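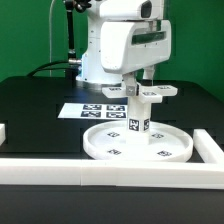
Notes on printed fiducial markers

Joni Turunen
Monday, July 15, 2019

1/ Markers on a part with several faces: put at least one on every face you expect to look at. The plus-shaped piece has small ones on its arms, and the square column under it carries larger ones down low.

2/ Size follows the surface. A narrow arm limits you to a small pattern, so the working distance drops. I print the small ones at 15 mm and the column ones at 32 mm.

3/ Keep the white border. Trim into it and detection gets patchy, worst on a dark bench.

4/ The round tray has four on its floor, spaced around the base of the column. Spread them wide. Clustered markers give a poor estimate of tilt.

5/ Matte stock only. Gloss throws a highlight across the pattern at low angles and you lose the corners.

6/ Check the printer scale before you cut anything. Print a 100 mm line, put calipers on it, correct, reprint. Mine was short in one axis only.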